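14 January 2019

Week two of the Calado plan and the scale says 89, same as before I paid for it. The app calls this "settling in". I call it 52 dollars for a colour-coded graph of nothing. Skarkitz at least let you log a beer without a lecture. I've walked to Zalberg and back every morning, and I doubt the step counter has noticed half of it. Weighing again in February, on the old bathroom scale, which has no opinions.

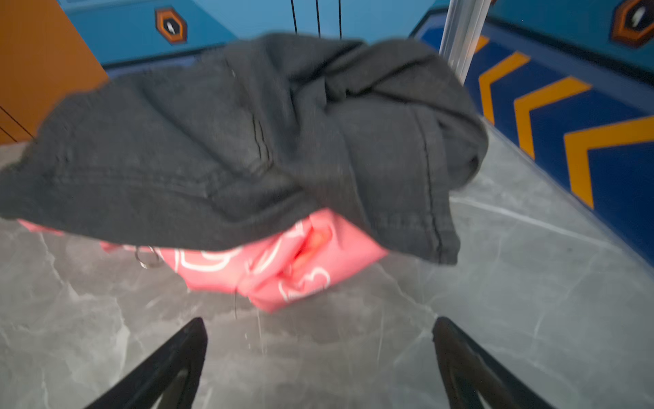 Filed under: Weight and other grumbles

Skipped the shake. Had toast.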